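Christmas ball (from my home decorating wiki, last edited May 20, 2018)

A Christmas ball, or bauble if you grew up with British relatives, is a round ornament made for hanging on a tree. I started this entry in January, when mine were all over the house waiting to be put away (I own 240, please don't judge!).

Finishes are what most people sort by. Matte balls have a soft, flat color, shiny ones throw the light back at you, and glitter or sequin ones shed on everything you own. The old Jullenero catalog listed 17 finishes, and I still can't tell half of them apart.

For sorting I like a shallow tray with a raised rim, so nothing rolls off the table and under the couch. My Sanstead storage box holds 45 of the small ones, and wire baskets on the wall are great for hooks, ribbon and gloves. Balls also look lovely in a bowl next to artificial flowers, all year round if you ask me.

See also: Garland, Ornament hook, Tree skirt 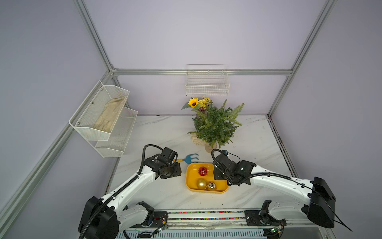

Three Christmas balls in a yellow tray, with artificial plants behind.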